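Home Features Work Archive Subscribe

22/08/2026
By Reiko Kamata

The folding room at Dellden, a linen service in Zinville, used to run on 26 people and two long tables. The tables are still there. So are most of the people, but nine of them now spend part of each shift at the robot cells that went in last May.

Zdzisław Adamczyk folded by hand for 12 years. He now sets out the baskets, checks the stacks and steps in when a cloth bunches up. "My shoulders are better," he says. "My feet are the same."

The arms are slower than he is. A good folder gets through 60 small pieces while a cell is still working on its first pile – but the cell keeps going through lunch. 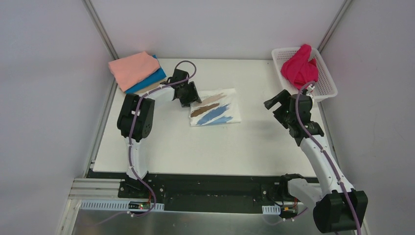

Pay was the harder subject. Folders had earned a bonus by the piece, and there is no piece rate for watching a machine. Dellden moved the cell workers to a flat hourly wage in the spring. Adamczyk came out slightly ahead. Two of the fastest folders did not, and they asked to go back to the tables. Both are there now, next to the window.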